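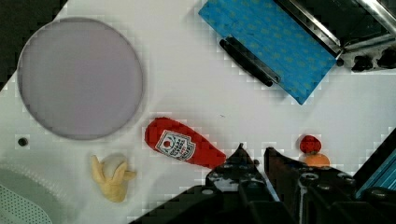 October 4, 2022

Hi all at the Prins Fund,

You asked for two pages on how the Rutico Toy Library has been doing since the March payment came through. I'll try to stick to two pages, but you've met me, so no promises.

## Where we are

We're open! We moved into the old shoe store on the main street in Kemell three weeks later than I told you we would. The delay was all down to the floor. When the carpet came up, the boards near the back door were soft enough to push a thumb into, and the landlord and I had a long back-and-forth about whose problem that was (his, in the end, but he took his time about it). I used the wait to catalog the collection at home, so my living room was pretty much shelving until the keys came through.

As of last week we have 178 families signed up. My target in the application was 150 by the end of the year, so I'm very happy with that. Loans since opening stand at 1526. The puzzles and the ride-on toys go out the fastest, and the play kitchen bits and the dress-up box are close behind. Board games for older kids are slower than I expected. I had a whole bay set aside for them and I've now given half of it to baby toys, where we never have enough.

## What the money went on

Most of the grant went on rent and shelving, just as we planned. The shelving came in under budget (I bought secondhand from a closing library branch, and it's lovely solid stuff), and I moved the difference over to the software.

On that - I did switch systems. The one I named in the application wanted a yearly fee per item, and I hadn't read that part carefully enough. That's on me. I went with Flidlow instead. It cost us $600 for the year and covers everything, including the reminder texts. It's a bit clunky when a toy has lots of parts, and you have to type the parts list into the notes box by hand, but parents like the texts and late returns have dropped a lot since I turned them on.

I still have $2000 of your money unspent. It was marked for the outreach van, and I'll come to that next.

## The van

The van hasn't happened. I looked at three and they were all either too expensive to insure or needed work I couldn't put a price on. By August I was spending more time on van listings than on the library, so I stopped looking.

What I've been doing in the meantime is a monthly drop-off at the apartment buildings out by the river, with my own car and a stack of plastic crates. Families message me ahead of time with what they want and I bring it. It works better than I thought it would! It's small, though, and it depends on my back holding up and my trunk being big enough. The ride-ons don't fit at all, which is a shame when that's what half the kids out there are asking for.

I'd like to ask whether the van money could go toward a trailer and a hitch. I have two quotes and both come in under what's left. If you'd prefer that I return it, I understand, but please let me know before winter so I can plan the route.

## Things that were harder than I thought

Cleaning. I budgeted an hour a day and it's closer to two. Everything gets wiped down when it comes back, the fabric things go through the wash, and anything with tiny crevices gets the toothbrush treatment. I've stopped accepting donated stuffed animals for this reason, and I've had a few hurt feelings at the door over it.

Missing pieces are the other one. I started out charging a small fee for lost parts, and I could see it was making people nervous about borrowing, especially the families I most want to reach. I dropped the fee in the summer. We lose a few more bits now and I swap in spares from a big tub under the desk. I think it's the right call, but I wanted you to hear it from me, as the fee income was a line in the budget.

## Next few months

- Open one evening a week, for parents who can't make it during the day
- Get the sign up over the front window (it's painted, it's just waiting on brackets)
- Start a small shelf of adapted toys, with switches and bigger grips - two families have already asked
- Fix the draft by the back door before it gets cold

The receipts are in the folder I shared with you in the summer, sorted by month. The July electric bill is in there twice, so please ignore one of them.

Come by if you're ever passing through Kemell. The coffee is terrible but there's a very good train table.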